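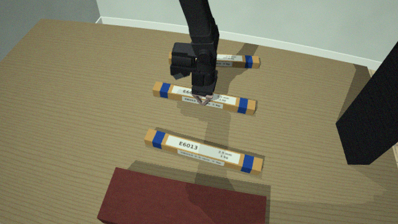
Every series of a television dance contest brings the same tips for watching it at home, and I doubt most of them. The favourite is that you need a themed spread, with glitter on the cups and a paper scorecard at each place. You need somewhere to put your tea. A light wooden tabletop will do for that, though a pale one shows rings, so put coasters out before the opening number and skip the cloth.

Then there's the popcorn. The Kosby recipe that gets passed around says to coat it in syrup while the celebrities are being introduced. I tried it on a Tuesday repeat and had a sticky pan, a sticky remote and no idea who was dancing with whom. Plain salted, made 16 minutes before the start, is fine. A big pan feeds six.

Sequins are the other thing. If someone turns up in costume, you'll be told to lift loose ones off the sofa with a warm iron and brown paper. Please don't — plenty of them are plastic and they curl or melt. A strip of packing tape wrapped round your hand, sticky side out, gets nearly all of them. The rest come up with the hoover nozzle, with an old pair of tights stretched over it if you want to keep them.

I'm also not convinced by the Werkitz rule that the big light must be off. A lamp behind the telly is easier on the eyes, and you can see where you've left your plate. And if you vote by phone, charge it by 8. It's always at four per cent when the lines open.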